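Cuaderno de taller — percepción y control de pinza
Octubre, 9:40

Retomo lo de la segmentación de objetos blandos. Resumen de dónde estábamos: la versión nueva del módulo de agarre (rama tiso-blandos) da en el banco interno un 80 % de propuestas «válidas», y en el resumen que circuló ayer ese 80 se convirtió en «el problema de los textiles está resuelto». No lo veo. «Válida» en ese script quiere decir que el centro del agarre cae dentro de la máscara, y la máscara la produce el mismo modelo que propone el agarre. Se está corrigiendo el examen a sí mismo.

He vuelto a lanzar la evaluación con las máscaras hechas a mano por Madalena. Son 109 fotogramas. Tardó más en cargar Pratau que en calcular, como siempre. Pendiente: mirar por qué el visor vuelve a leer la calibración entera en cada cambio de secuencia.

10:55

Primeros números raros y primer error mío. La máscara exportada viene en 0 y 255, el cargador esperaba 0 y 1, y al sumar máscaras la intersección salía disparatada. Media mañana con un IoU mayor que uno en pantalla y sin fijarme. Corregido con un umbral en el cargador y un assert que debería haber estado ahí desde el principio. Si alguien tiene resultados sacados con Louro anterior a este cambio, que los tire.
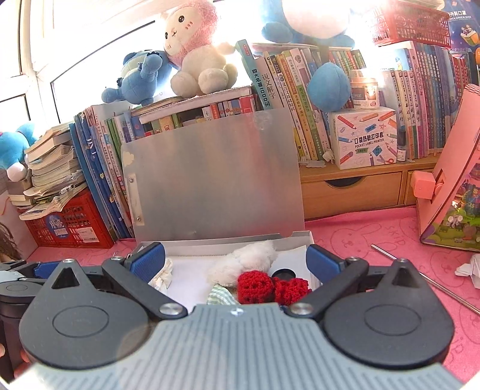
El planificador recibe de percepción una lista de instancias, cada una con su máscara, una altura estimada y un eje de agarre, y a partir de ahí no vuelve a mirar la imagen. Por eso me preocupa tanto lo que ocurre antes. En la caja blanca baja hay un trozo de pelo sintético blanco, y el modelo lo funde con el fondo de la caja en cuanto sube un poco la exposición. Las dos piezas rojas de ganchillo, en cambio, las saca como una sola instancia, con el eje puesto justo en la unión. Según la métrica antigua eso es un acierto, porque el centro cae sobre ganchillo. Según la de Madalena es un fallo, y estoy con ella. La tela a rayas verdes y blancas que asoma tras la placa de la pinza ni siquiera aparece en la lista: la máscara fija que usamos para tapar la propia herramienta es demasiado generosa por arriba y se la come.

Detrás de la caja está la placa de plástico gris translúcido, y ahí la profundidad estimada es un desastre. Unas veces la superficie sale en la placa y otras en los libros. Mi hipótesis es que la altura de lo que queda cerca de la pared trasera se contamina con eso. Hipótesis, no conclusión; falta la prueba de repetir con la región de la placa anulada a mano.

12:30

Comentado con Madalena. Ella cree que con más datos se arregla. Yo creo que con más datos y la misma métrica tendremos un 90 % de lo mismo. Acordamos, al menos, que el informe lleve las dos cifras en la misma tabla, la de centro en máscara propia y la de centro en máscara manual con instancia única. No doy todavía la segunda porque quiero rehacerla con el cargador corregido desde cero.

Lo de la máscara de la herramienta sí lo toco ya. Ahora mismo es un polígono dibujado en su día para otra apertura de los brazos, y con las almohadillas muy separadas deja de parecerse a la silueta real. Opciones: calcularla a partir de la apertura medida, o segmentarla en cada fotograma. La segunda me gusta menos — otro modelo más del que fiarse.

16:15

Máscara por apertura funcionando en local. Interpola entre varias siluetas guardadas, nada elegante. En el fotograma 798 de la secuencia larga el contorno salta de golpe, creo que por un valor repetido en el registro de apertura y no por la interpolación. Sin comprobar.

El servidor de Gestel ha rechazado dos veces la subida por falta de espacio. He borrado mis cachés, que alguien mire las suyas.

Por hacer:
rehacer la tabla con el cargador nuevo
prueba con la placa anulada
separar instancias en contacto del mismo color, aunque sea con bordes a mano, para ver el techo
quitar la palabra «resuelto» del resumen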